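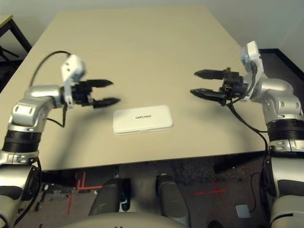 **Figure 1.** A flat white case on a light beige tabletop.

## 4. Where small things are put down

Of everything we asked our households to write down, the question that brought the longest answers was also the plainest one: when you come in through the door, where do you put the things that were in your hands? We had expected a line or two. What came back were whole pages, some with arrows and floor plans, and one with an apology for the state of the hallway (which we had not asked to see, and which sounded perfectly nice to us).

The 75 households in the Zusgate sample kept their notebooks through February, writing in the evening whenever they could manage it. Taken together they gave us 311 entries in which a small object was set down, forgotten, looked for and then found again. Keys lead the list, as they do in almost every study of this kind, with glasses and chargers close behind. We also found a large family of objects that our first coding sheet had no good home for: flat cases, tins, card holders, the little boxes that other things come in. People are fond of these and lose them all the time.

We spent a good deal of time on what the notebooks call "the table." Every home seemed to have one, and it was very often a different table from the one where meals were eaten. One writer in Irkero explained that hers had been bought for sewing, had never once been used for sewing, and was now where the whole family left whatever they meant to deal with later. Another described clearing his table completely each Saturday-type chore day, as he called it, and then feeling oddly unwilling to set the first thing back down on it. We have a lot of sympathy for that feeling, and we coded it under *reluctance* (see Table 3), though one of us still thinks it belongs under *pride*.

Rutkowska's model of household storage treats a surface like this as a waiting room, a place where objects stop on their way to a drawer or a shelf. Our entries support that up to a point. In 19 homes, however, the object had no drawer to go to. The table was its address, and everyone living there knew it, even when a visitor would have taken the same object for clutter. When such an object was tidied away by a well-meaning guest, the search that followed was among the longest in the sample, and the entries about it are certainly the crossest!

Color came up more than we had planned for. Writers told us again and again that pale objects on pale surfaces were hard to find in the early morning, before the lamps were on, and a few had taken to putting a bright ribbon or a rubber band around the thing in question. The Pronico pilot asked nothing about color, so we cannot say whether this is a local habit or a common one, and we would gladly see it added to the next round of notebooks.

Three households stopped writing before the month was over. We have kept their entries in the counts for this section and left them out of the comparison of search times in Section 5, where a full month of evenings is needed.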